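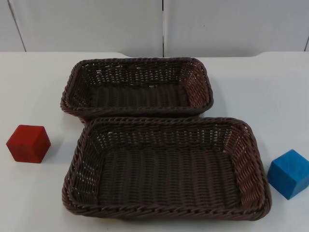
# Gurkham open shelving unit, 500 mm bay: long-term review

The Gurkham is a freestanding steel shelf for pantries, playrooms and closets. It ships flat in one carton and goes together without tools, apart from the wall bracket. I bought it in January to replace a particleboard bookcase that had bowed under canned food. It now holds dry goods on the lower shelves and small woven baskets for blocks and other loose items above.

## What is in the carton

- Four uprights, each in two sections with a sleeve joint
- Five shelves, folded sheet steel, powder coated
- Clips for the shelf corners, with spares
- Four leveling feet
- One wall bracket with screw, no anchor
- Instruction sheet, drawings only

The shelves are 500 mm wide and 400 mm deep. Both dimensions are taken at the outside of the fold. The uprights sit inside the corners, so usable width at the back is less than the listed width. Measure your bins before ordering. A bin that matches the listed width will not go in.

## Assembly

Assembly took me 43 minutes working alone, including time spent taking apart the second shelf after I installed it upside down. The folded lip goes down. The drawing shows this, but the line weight is the same for the lip and the shelf edge, and I misread it.

Each corner clip snaps around a groove in the upright, and the shelf drops over the clip. The taper locks the joint as load is applied. Seat each corner with a rubber mallet and a scrap of wood. Hand pressure leaves the corners uneven, and the unit will rock until they are driven home.

The sleeve joints are the weak part of the kit. One of mine was loose enough to turn by hand. A wrap of thin metal tape took up the slack. Place a shelf as close to the sleeve as the grooves allow and the play mostly goes away once the unit is loaded.

## Stiffness

Side to side, the unit is good. Front to back, it is acceptable with the bracket and poor without it. There is no cross bracing, and all of the stiffness comes from the taper joints. I would not use it without fixing it to the wall, whatever the instruction sheet implies by drawing the bracket in dotted lines.

The bracket screw is short. It will pass through drywall and reach very little stud. I replaced it with a longer wood screw and had no further movement.

## Shelf deflection

I loaded the center of one shelf with bagged rice and measured the drop at the front edge with a straightedge and feeler gauges. After one night it had dropped 3 mm. Most of that went away when the bags came off. A small permanent set remained, too small for my gauges to read with any confidence, but visible as a sliver of light under the straightedge.

The same load spread over the full shelf gave a result I could not separate from the unevenness of the coating. Put heavy items at the corners and light items in the middle and the shelf will stay flat for practical purposes.

## Coating

The powder coat is even on the top faces and thin inside the fold. Two corners had bare metal at the cut edge. In a dry closet this does not matter. In a laundry room or garage I would touch up the edges with enamel before assembly.

The surface is slick. Glass jars slide when the shelf is bumped. A ribbed liner cures this, at the cost of being hard to wipe. Baskets with a woven base have stayed where I put them.

## Compared with the Makowska and the Grerik

I have used both of the usual alternatives.

The Makowska is wire shelving. It is stiffer for its weight and lets air through, but small items tip between the wires, and it marks soft packaging. It is the better choice for a damp basement.

The Grerik is solid wood with dowel joints. It looks better in a living area and does not ring when something is set down on it. Shelf positions are fixed once the glue is in, and that rules it out for a pantry where container heights keep changing.

The Gurkham sits between the two. Its groove spacing is fine enough that I have not wasted much vertical space. The top shelf, with short baskets on it, is set one groove above the height of the tallest basket.

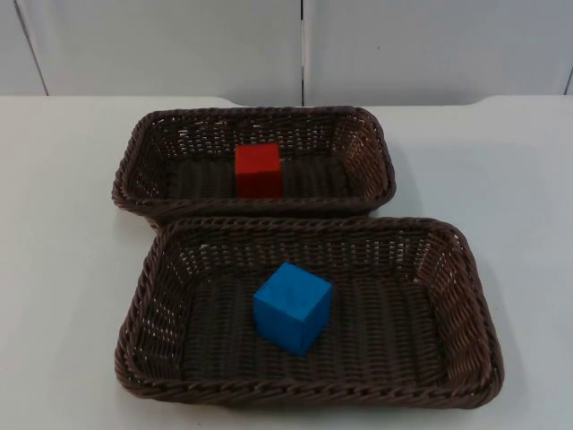 Sang-wook Hong wrote to disagree with the section on sleeve joints: "Mine were tight on all four uprights, and I had to warm one with a hair dryer to get it apart again. I'd call it loose tolerances, and I'd leave the tape off until you know you have a bad one." That is fair. Dry fit all four before taping anything.

## Spares

Clips can be ordered through Rorkotik, which handles parts for the line. Mine arrived in a plain envelope and fit correctly. Uprights are sold only in pairs. Single shelves were out of stock each time I checked.

## Verdict

Recommended for dry indoor use with the wall bracket fitted and a better screw. Not recommended for garages without edge treatment, or for anyone who needs to move the unit while it is loaded.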